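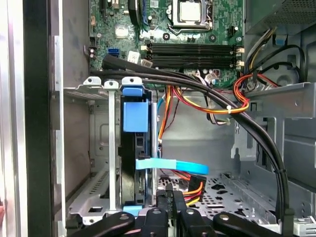 Kirkcombe to open repair and reuse centre for unwanted computers

Residents of Kirkcombe will be able to hand in old desktop computers, monitors and laptops at a new reuse centre from May, the district council has confirmed. The centre will occupy the former seed store on Ernedell Road and will be run by the council's waste and recycling service together with the charity Usuga.

Under the agreement, Usuga will test equipment, wipe any stored data and repair what can be put back into use. Working machines will be offered first to households referred by local schools and advice services. Items beyond repair will be sent for recycling at the Flivcombe transfer site.

The council's cabinet approved the scheme for an initial period of 2 years. It follows a trial at the Flivcombe site last winter, during which 50 computers were passed on to families in the district.

Councillor Wilma Strachan, cabinet member for environment, said: "Too much usable equipment in this district is thrown away. The trial showed a clear demand for it, particularly among pupils who share one device with the rest of the household. We are pleased to be able to offer the service on a permanent site."

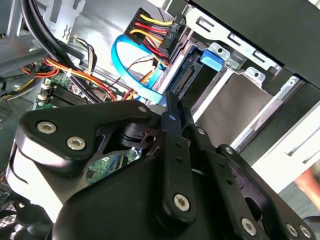 Inside a desktop computer case.

The centre will accept equipment from households only. Businesses, including sole traders, should continue to use a licensed waste carrier. There is no charge for handing in items, and residents do not need to book, although proof of address within the district will be required.

Residents are asked to copy any files they wish to keep before bringing a computer in. Chargers and power leads should be included where available. Printers, televisions and kitchen appliances cannot be accepted at Ernedell Road and should be taken to Flivcombe as at present.
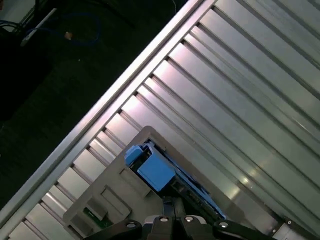 Ribbed metal panel and edge rail.

Usuga will employ seven staff at the centre, including two trainees recruited through Kirkcombe College. Nidia Salazar, the charity's operations manager, said that every storage drive would be erased before reuse, and that a certificate of erasure would be issued on request.

Opening hours will be 9.30am to 4pm on weekdays. The council will consider Saturday opening after the first six months. The number 13 bus stops outside the building, and parking is available at the rear.

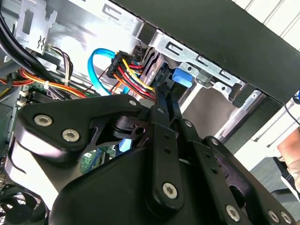
Waste and Recycling Service, Kirkcombe District Council

Schools and advice services wishing to refer a household should ask for a form from Beca Samuel, reuse officer, at the council offices. Referrals will be considered in the order in which they are received.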